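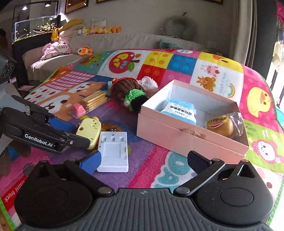

2 min read

October, equipment planning, page 3

Sat down with Munther before lunch to finish the list for next quarter. Vasiliki wants one number from us, so this is what goes into it.

Grippers first. We work in pairs, left and right, and with no spare a worn pad means both people stop. I'm asking for two more complete units and a bag of finger pads. Pads are cheap and we always order too few. Small screws too. The ones near the fingers work loose and the drawer is almost empty.

Quote from Idell for the two units came in with a nine-week lead time. Gendness says three weeks but wants payment up front and won't sell pads separately. Munther prefers Idell. I would split the order – units from Idell, screws and cases from Gendness – if Vasiliki doesn't mind two invoices.

Props are the other line. Plush toys, blocks, food in wrappers, small boxes with lids. Wrapped food has to be replaced more often than toys, so it gets its own row in the sheet this time. Rima's estimate for props and food together is 636 for the quarter. I left it as she wrote it. 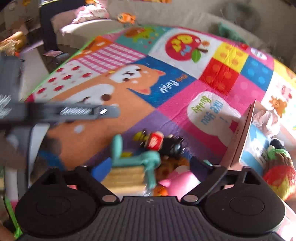
Storage has to come out of the same money. Bins with lids, one per set, labeled on the short side so they can be read on a shelf. Loose blocks go in a zip bag inside the bin. Afia asked for a second play mat so one can be in the wash. Added.

Not buying: the bench arm from Majali. Good machine, but it needs a fixed table and we work in living rooms. Ask again after the budget year closes.

To do:
Munther – get Idell to confirm shipping on the pads
Rima – split food from toys in the sheet
Me – send the total to Vasiliki, copy Afia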